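Projets > Atelier robotique > Rapports d'étape

Projet Trotiseo : rapport d'étape pour Kallport, mars
Rédigé par Ezequiel Robles, encadrant
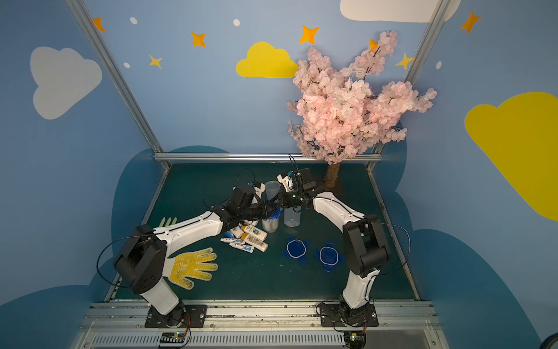
Le groupe travaille depuis janvier sur le tri d'objets courants à deux bras. Les élèves ont d'abord repris les gobelets, plus difficiles que prévu : le plastique transparent est mal repéré et les pinces se gênent quand les deux bras visent le même point. Une règle de priorité a été écrite, le bras gauche attend désormais que le droit ait dégagé la zone.

Essais du mois
Sur 100 prises de gobelet, 51 ont abouti sans reprise manuelle. L'objectif fixé avec vous pour juin reste de 80. Les tubes et flacons de toilette n'ont été testés qu'en fin de période, les chiffres suivront.

Participation
11 élèves inscrits, deux de moins qu'à la rentrée. Ceux de terminale seront peu disponibles en mai.

Budget
250 euros dépensés en câbles et en pièces de pince. Le devis pour le second jeu de doigts est attendu.

Suite
Reprise des essais sur les tubes, puis démonstration au lycée Alcaraz en avril. Nous demandons votre accord pour décaler au mois de mai la visite prévue à Utthorpe.

3 commentaires | 7 partages

À lire aussi
Trotiseo : rapport d'étape de février
Règlement de l'atelier
Liste du matériel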